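Cleaning Tips I Stopped Believing, and a Few I Kept

Every September my inbox fills up with household hints that people swear by. I have tried a good many of them in my own kitchen and laundry room, and most of them do nothing you couldn't do with dish soap and a rag. Here are the ones readers ask me about the most.

Baking soda and vinegar down the drain

It fizzes. I'll give it that. Mix an acid and a base together and what you have left is mostly salty water, and salty water does not move a wad of hair. If the drain is slow, pull the stopper, put on gloves and take the hair out with a plastic drain strip. For a greasy kitchen sink I use hot tap water and a good squirt of dish soap, and I do it twice. If it still backs up after that, the clog is past anything in your pantry.

Lemon on everything

Lemon juice will take hard water spots off a faucet, as will plain white vinegar at a fraction of the price. Neither belongs on marble or other limestone counters, where they leave dull marks that don't wipe off. Lambros Gavalas wrote to tell me a website had him rub half a lemon over a marble pastry slab "to freshen it." He is now shopping for another slab.

Newspaper on windows

People's grandmothers did this and so people keep doing it. I tried it on the back door next to a flat microfiber cloth. The cloth won, and I didn't have black fingers or gray smudges on the white trim. Go easy on the spray, too. Most streaks I see come from using far too much cleaner and then chasing it around the glass.

Coffee grounds for smells

An open bowl of dry grounds in the refrigerator makes the refrigerator smell like coffee. Whatever was stinking is still in there. Take out the drawers, wash them, wipe under them, and check the drip tray if yours can be reached. Paraskevi Konstantinidis says her family has used grounds for 30 years and I'm wrong. Maybe so, but I'd like to see behind her crisper.

The $38 miracle cloth

I paid for one of these, a Plevo, on the promise that it needed nothing but water. It cleaned a dusty shelf nicely. It also smeared bacon grease from one end of the stove hood to the other until I gave up and got the dish soap. My cheap cloths did the same job on the shelf. Wash any of them without fabric softener, which coats the fibers and makes them push dirt around.

Melamine sponges

These do work, and that's the trouble. They are a very fine abrasive, so they take off the crayon and a little of whatever the crayon was on. I've put a shiny patch on a flat-painted hallway that way. Try a damp cloth and soap first, then a paste of baking soda, and keep the sponge for scuffs on things you don't love. On glossy surfaces test a spot where you won't see it every morning.

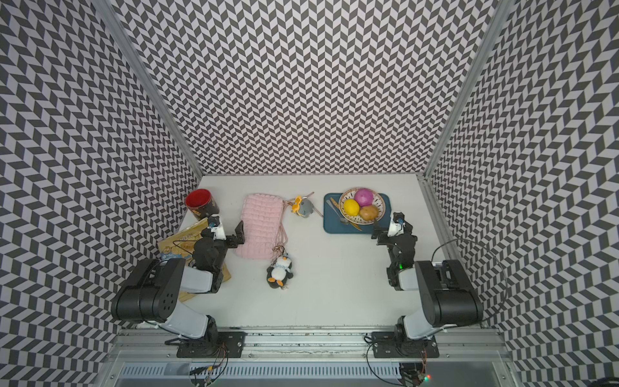 What takes pen marks off a white tabletop?
Rubbing alcohol on a cotton pad will lift most ballpoint from laminate. Blot, turn the pad to a clean side, blot again, then rinse with a damp cloth. Keep it away from varnish, shellac and painted wood, and from any flame. Old marker may leave a faint shadow whatever you use.

Hairspray for ink

This one comes up whenever I mention alcohol. Older hairsprays had plenty of it in them, and many of the ones sold now have less. What you get is a sticky patch with ink underneath. Skip it and buy the alcohol.

Nga Bạch asked whether it's worth saving dryer sheets to wipe baseboards. They pick up dust, and they leave a slight film as well. An old sock does fine. Put it over your hand, dampen it, and throw it in with the towels when you're done.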